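How to Sort Out a Junk Drawer of Kitchen Bits (and keep it sorted)

Posted in Home Stuff – Kitchen

Quick one before I lose the light. A few people asked for the drawer method written out properly after I mentioned it in the pantry post, so here goes. Takes an evening if the drawer is bad. Mine was bad.

What you need

A clear table or counter, the darker the better
One bowl for small stuff
One tall cup or jar
One tray or box with a lid
One bigger box for things leaving the kitchen
A flat metal sheet or baking tray
Damp cloth, dry cloth
Masking tape and a pen

No need to buy anything. I've seen people spend 50 dollars on drawer dividers before they even know what's in the drawer. Wait. Dividers come last, if at all.

Step 1. Empty the whole drawer

All of it. Pull the drawer right out if it lifts off the runners, tip it gently over a towel, put the drawer on the floor. Don't pick through it while it's still in the cabinet, you'll just push things to the back again.

Wipe the drawer now while it's empty. Crumbs in the corners, get them with a dry brush first and then the damp cloth. If you go in with the wet cloth first you get paste. Leave it to dry while you do the rest.

If there's old liner stuck down, warm it with a hair dryer on low and peel from a corner. Ivon liner comes up in one piece. The cheap kind I had before did not, and I was scraping at it with a plastic card until 11 pm.

Step 2. Set up your stations

People skip this and then it goes wrong. Containers go along the back of the table, in a row, and the front stays free for working. Sorting happens in the front, sorted things go to the back. If you put the containers all around you you'll knock one over reaching for another.

Leave a hand's width between them if you can. Left to right I go: small stuff, going away, tall stuff, keep-safe stuff. Order doesn't matter much but don't swap it halfway.

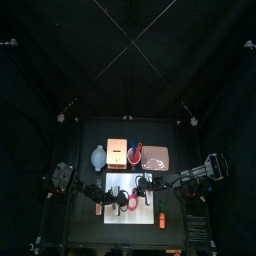
Picking the containers is worth two minutes of thought. Match the shape to what's going in. A shallow bowl suits small loose things, the pale blue oval one at the far left is a good size for it, and anything long wants to stand up, like the red spatula and the blue utensil in the white cup with the pink rim. Standing up means you can see them all at once and nothing gets buried. The lidded one is for stuff that rolls or gets lost, and see-through is better, even if it's tinted like the pink tray on the right, becuase a lid you can half see through gets opened a lot less. The wooden box takes the stuff that's leaving.

One more thing on containers – use what you'd be happy to put back in the drawer. Half the time the sorting bowl ends up being the storage bowl and you save yourself a whole step.

Step 3. The middle spot

Keep one flat thing in the middle of the table and handle everything there, a few pieces at a time. I use a metal sheet. A baking tray upside down works. A cutting board is fine too but small seals and rings have a way of disappearing on a patterned board.

Why bother: your eyes stay in one place. Pick up, look, decide, move it off. If the sheet is getting crowded you're going too fast, stop and clear it.

Things go on the sheet. Not sure things come off to the side, next to it, and wait there till the end. Don't start a not-sure pile before you've looked at everything, it just grows.

Step 4. Sort

Grab a small handful, put it down on the sheet, go.

Small and loose – clips, corks, twist ties, bag pegs, birthday candles. Bowl.

Long – spatulas, whisks, tongs, brushes, skewers (points down, please). Cup.

Rings, seals, spare lids – lidded tray. Rubber bits especially. More on those below.

Doesn't live in the kitchen – box. Batteries, screws, toys, that one hair tie. Don't get up to put them away now. If you walk off with a toy in your hand you'll be gone half an hour and come back to the same mess.

Broken – trash, straight away. Not the box. The box is for good stuff that lives elsewhere.

My first full go at this drawer had 182 pieces in it. I only counted because my sister bet me it was under a hundred. Most of that was bread ties.

Step 5. Deal with rubber rings and seals

Own section because I get asked. Every kitchen has a few loose rings and no idea what they fit.

Wash in warm soapy water, rinse, dry flat. Then bend each one gently between your fingers all the way round. Fine cracks showing when it bends, throw it out, it won't seal. Sticky when dry, throw it out as well. If it springs back and feels smooth, keep.

Lay it on the lid you think it belongs to. A ring that's been squashed in a drawer will go a bit oval and look like it doesn't fit, so ease it into the groove a little at a time before you give up on it. Leave it in the jar overnight. Usually it settles.

No match after trying every jar you own? Lidded tray, piece of tape on the lid with the month on it. Mine says January. If it's still there in 2 months it goes.

Color isn't a clue by the way. Lamrani jars came with red seals for a while and then orange ones, same size.

Step 6. Duplicates

Line up the same things next to each other. All the peelers. All the bottle openers. Pick the one you reach for. You know which one. The second best can stay if you've got room and you cook with someone else. The rest go in the box.

Things worth having two of:
Silicone spatulas (one is always in the wash)
Measuring teaspoons
Scissors

Things you dont need two of:
Pizza wheel
Garlic press
Melon baller. Do you need one?

Step 7. Put it back

Drawer should be dry by now. Run a finger along the back edge, that's where it stays damp.

Liner in first, cut a bit short so it doesn't curl up at the front. Then heavy or big things at the back, daily things at the front. Bowl or small box for the loose stuff goes front left if you're right handed – you pull the drawer with the right and grab with the left, try it, feels odd for a day.

The tall cup doesn't go in the drawer. Counter, near the stove but not right next to the burner. Keep it to 7 utensils. More than that and they tangle, and you pull out the whisk when you wanted the spoon. If the cup tips when it's loaded, put a handful of dry beans in the bottom or use a heavier one.

Lidded tray goes in a cabinet. You won't need it much.

Now look at what's moving around when you open and close the drawer. Only at this point think about dividers. I ended up using two Fokine ones, the spring kind, cut down the length of the drawer. Cardboard from a cereal box did the same job for the first month though, so try that first and see if you even like the layout.

Step 8. Empty the box. Tonight

The box of stuff that doesn't live in the kitchen is where this falls apart. It sits by the door for three weeks and then somebody needs a battery and digs in it and it's a junk drawer again, only in a box.

So walk it round the house once. Each room, drop things off, keep moving. Whatever's left at the end goes to donate. The swap shelf at Dirnevport takes kitchen things if they're clean and not chipped, yours might have something similar.

Keeping it that way

First of the month, open drawer, take out whatever doesn't belong, shut drawer. Takes as long as the kettle.

Anything new and small goes in the bowl. When the bowl is full, sort the bowl. Just the bowl, leave the drawer alone.

Don't let mail in there. Not even one envelope.

If it's going wrong

Drawer sticks after – something's fallen behind it. Pull it out and look in the gap, bet you it's a skewer.

Smells musty – liner went down wet. Take it out, leave the drawer open overnight, start again.

Ran out of table – you tipped out too much at once. Scoop half back into a mixing bowl and set it on the floor, do the first half properly.

Kids "helping" – give them the loose lids to match up. Keeps them busy and they're weirdly good at it.

Under-sink post is next, need to fix the leak before I can write that one up.

Filed under: drawers, kitchen, sorting, small spaces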